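Unit Six
Housework Is Hard: Your First Mobile Manipulation Project

Before you start this unit you should have:
- finished the gripper exercises in Unit Five
- a signed safety sheet on file with your instructor
- a project notebook with at least 20 blank pages
- a partner (teams of three are fine, teams of four get crowded around the robot)

Words to know: grasp point, tool frame, two-arm task, contact, compliance, episode, replay, success rule

6.0 Why a broom?

Go find a broom and sweep something. Really, put the book down and do it, even if the floor is clean. We'll wait!

Now think about what your hands were doing. One of them was probably near the top of the handle, acting like a hinge. The other was lower down and did most of the pushing. Your wrists turned a little at the end of every stroke. You pressed hard enough to bend the bristles and no harder, and you almost certainly never looked at your hands. You looked at the dirt.

Everything in that paragraph has to be worked out, one way or another, before a robot can do the same job. That is what makes sweeping such a wonderful first project. You already know what good sweeping looks like, so you can judge your own robot from the first day. The tools are cheap. The mess is easy to make again. And the problem goes as deep as you care to dig, from a simple push across the floor all the way to a robot that decides for itself where the next stroke should go.

In earlier units your arm was bolted to a bench and the parts were waiting in known places. We loved those units, and you needed them, but a bench is a friendly world. A bedroom floor has a door on one side and a bed on the other, shiny tiles that throw light back at the camera, and things left lying about. Your robot has to reach down into all that while holding a stick nearly as long as its own arm, and it has to do this without whacking the furniture.

The project in this unit grew out of the home robotics club at Damport, where students named their two-armed robot Unano and set it loose on household chores. Their first plan was a very ambitious one with dishes in it. Sweeping was supposed to be a warm-up. They were still working on it when the term ended, and they were having the time of their lives.

6.1 What the work looks like

Sweeping with two arms splits into jobs. One arm looks after the broom. The other looks after the dustpan, or stays out of the way until it is needed. Each wrist can carry its own small camera, and one more camera sits up high where it can see both arms and the floor. You will be switching between these views constantly, so begin getting used to them now. The high view tells you where things are in the room. The wrist view tells you what is happening at the fingertips, and it hides almost everything else. 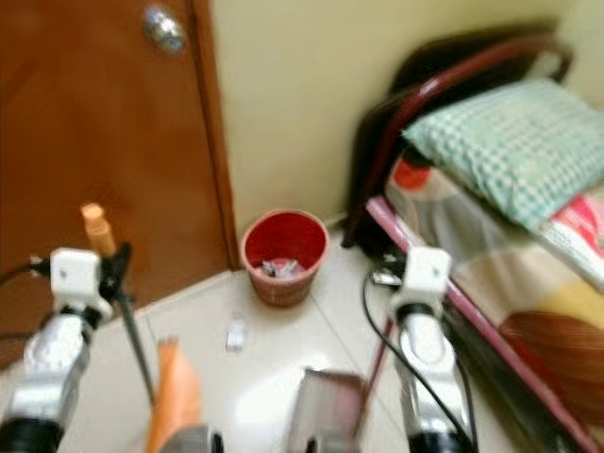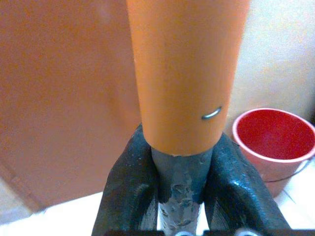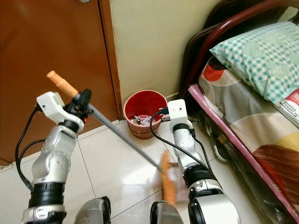
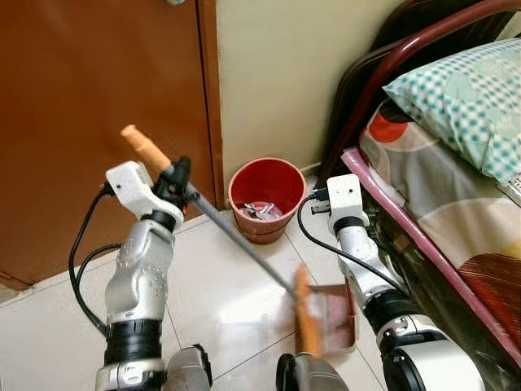

Figure 6.1. A sweeping task in a bedroom, from the head camera and, in the second picture, from a camera at the gripper.

Spend some time with Figure 6.1 before you read on. Look at the second picture first and find the place where the fingers hold the pole, just under the orange part of the handle. The surface of that pole is rough and blotchy. A brand-new pole would be a different thing to grip, and so would a fatter one. When you plan a grasp, plan it for the broom you have!

Then compare the last two pictures. Look at the slant of the handle in each, and at the room left for the other arm. The last picture brings in a second tool, the dustpan, and with it a second set of things to think about. The bristles have to arrive where the pan is, and the pan has to be where the bristles arrive.

Notice the blur as well. In the first picture it covers nearly everything. In the last, the broom head is the blurry part. Students often want to throw blurred pictures away, and sometimes that is the right call, but a moving robot makes blurred pictures all day long. A program that only works on crisp ones is going to have a hard life.

6.2 Breaking the job into pieces

Here is the breakdown we use in this unit. Yours may come out differently, and you should argue about it with your partner.

Piece one: get hold of the broom. Choose a grasp point, close the fingers, and check that the pole doesn't turn when the bristles meet the floor. A pole is round, so it loves to turn.

Piece two: bring the bristles down. This is your first serious meeting with contact. Come down too fast and the whole arm jolts. Stop too high and you are sweeping air, which looks great on video and moves no dirt.

Piece three: make a stroke. A stroke has a start, a path and an end. The path of the bristles is what matters, but your motors move the wrist, and the wrist is at the other end of a long stick. A small error up there becomes a big one down here. Section 6.5 gives you the geometry for this. It is less scary than it sounds, and there is a lovely trick in it with two triangles.

Piece four: place the dustpan. Its front edge should meet the floor with no gap. Decide early whether the pan moves to the dirt or the dirt moves to the pan. Both can work. Mixing them halfway through a run usually doesn't.

Piece five: know when you're done. Write your success rule before your first run. "The floor looks clean" is a feeling. "No scrap is left inside the taped square" is a rule, and anybody on your team can check it.

6.3 How much practice does a robot need?

You can write a stroke by hand, line by line, and for Lab 6A you will. For Lab 6B you will teach by showing. A person moves the arms through the task, the computer records it, and a learning program looks for the pattern. Each recording from start to finish is called an episode.

The Damport club kept very good notes, and we're grateful for them. They began in September with a set of 39 episodes, all recorded with the broom starting from the same spot. Their program learned to sweep nicely from that spot and from no other. So they mixed things up. They changed where the scraps lay, how the handle leaned, and who was doing the demonstrating. By the end their collection held 1,966 episodes, 19 of them set aside as "glorious failures" to be shown to new members.

You don't need a collection that size. Lab 6B works with six good episodes per starting position, and we would much prefer six careful ones to a big heap of sloppy ones. But do copy the habit of saving your failures. A dropped broom has a great deal to teach, and you'll want it when you reach the section on recovery.

6.4 Before you switch anything on

Read these aloud with your partner.

- The emergency stop belongs in a person's hand. A stop button on a table across the room is decoration.
- Measure the reach of the arm with the broom in it. The broom makes the robot bigger.
- Tape your work area on the floor and stay outside the tape while the arms have power.
- Check your cables at the far ends of every move, including the moves you don't plan to make.
- Run each new motion slowly with no tool, then slowly with the tool. Speed comes last.
- If something surprises you, stop, write it down, and only then try again.

Warm-up activities

1. Sweep a handful of paper scraps into a pan while your partner watches only your wrists. Have your partner sketch the path each wrist takes. Trade places. Are your sketches alike?

2. Do it again wearing thick oven mitts. Which parts of the job got harder? Which stayed the same? Write half a page.

3. Tie a loose loop of string around a broom handle at three different heights and hold the broom only at the loop. Which height gives you the best control of the bristles? Keep your answer, and compare it with what your robot prefers in Lab 6A.

4. Write a success rule for sweeping, then swap with another team and try to cheat theirs. Can you follow the rule exactly and still leave a messy floor? Fix your own rule after you see what they did to it.

5. Using the last picture in Figure 6.1, draw a simple floor plan showing the broom, the dustpan, the bin, the door and the bed. Mark every place where an arm or a handle could bump something on its next move.

Team Nanance, from the club's second year, got so fond of activity 4 that they turned it into a card game. The rules are printed at the back of this book.

Bring your notebook, your floor plan and your success rule to the next class. Section 6.5 begins with the two triangles.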